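New from Etmont: The Long Way to Utano

Anong Panyasiri spent a February walking the length of a city she claimed to dislike, and has now written 689 pages about it. Her editor asked for 40 fewer. She sent back two more.

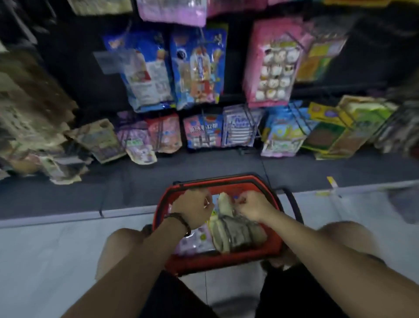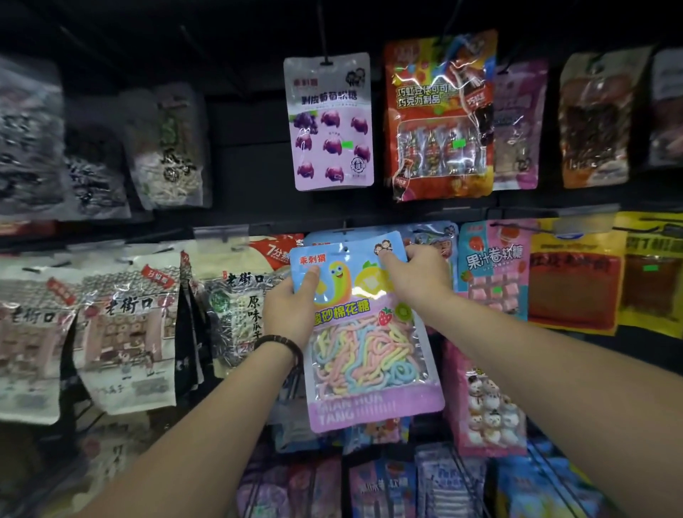
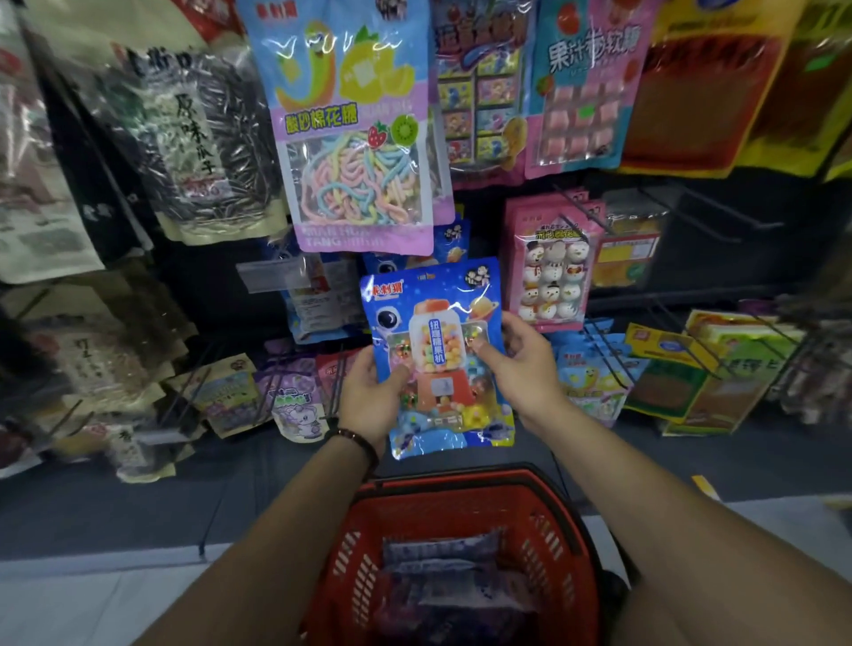
The Long Way to Utano is a memoir of a stalled divorce, a bad knee and a friendship with her landlord, Wegener, who never once fixed the heat. It made the longlist for the Jekia Prize, which she describes in chapter nine as "a lunch." In hardcover Aug 20, 2019.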